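Flomside opens its doors in January, and I'd love you to come and fold some towels

2019-01-01
For immediate release

Hello all! Joaquim Godinho here, and I'm finally allowed to tell you what I've been up to since the summer. Flomside, my little shop for laundry and linen things, opens this month at 4 Ronis Yard, and we're kicking it off with a run of free drop-in sessions we're calling the Big Cloth Sort-Out.

I know, I know, a press release about cloths. But bear with me. I spent years behind the counter of a dry cleaner's and the thing people asked me most often had nothing to do with stains. They wanted to know what on earth to do with the heap. You know the one – the cleaning cloths, the odd towels, the things that go into a basket on washing day and then live there until somebody needs one. Mine used to sit on the landing for so long that the cat had opinions about it.

So the sessions start with a heap. You bring your own or you borrow one of ours, tip it out, and we work through it together over a cup of tea.
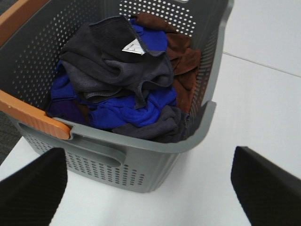

Dark cloths waiting their turn in the grey basket with the wood-grain handle trim.

I'm a bit soft on a basket with holes in the sides, I'll admit. Air gets in, and I can see what I've got without rummaging. We'll have several sorts in the shop, including a range from Caputo that I've been pestering them about for months, and you're welcome to pick them all up and carry them round the room before you decide. Please do! A basket that feels fine on the shelf can be a misery on the stairs.

The sorting itself is dead simple. Microfibre goes in one pile and cotton in another. I keep the two apart in the wash because microfibre hangs on to every bit of fluff it meets, and I leave the fabric softener out for both. Dark colours go together, and anything new and bright gets a wash by itself first (ask me about my formerly white pillowcases). If there's a care label, read it before you snip it off. I say that as a serial snipper.

Then we get on to towels, and this is the part I enjoy most. Give the towel a good shake, lay it out on a table with the long sides running away from you, and smooth it from the middle outwards with the flat of your hand.

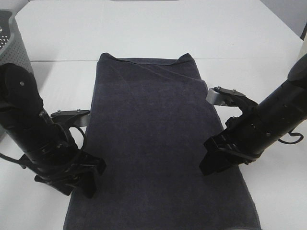

Corners are where most folds go wrong, so spend a moment on them. If they're curling, press them down and tug them gently square before you do anything else. After that it's long edge to long edge, smooth again, and then into thirds or quarters depending on how deep your shelf is. I'm a thirds man. My sister rolls hers and we don't discuss it at Christmas.

A few practical bits. Each session lasts up to 2 hours and you can wander in and out as you please. Children are very welcome and are frequently better at it than the grown-ups. There's no charge and no need to book, though it helps me with the biscuits if you drop us a line first. The 310 bus stops at the end of the yard, and there's a ramp at the side entrance for prams and wheelchairs.

I'm also putting together 390 opening bags for our first customers, each with a cotton cloth, a mesh wash bag from Stodico and a folding card that I drew myself (the hands look a bit like gloves, sorry). One per household, please, and when they're gone they're gone.

If you write for a local paper or a newsletter, or you've got a blog about homes and housework, come along and have a go. I'm happy to chat before or after a session, and I can talk about terry cloth for far longer than you'll need. Session times for January are up on the shop door and go out to everybody on our mailing list.

Press contact: Joaquim Godinho, Flomside, 4 Ronis Yard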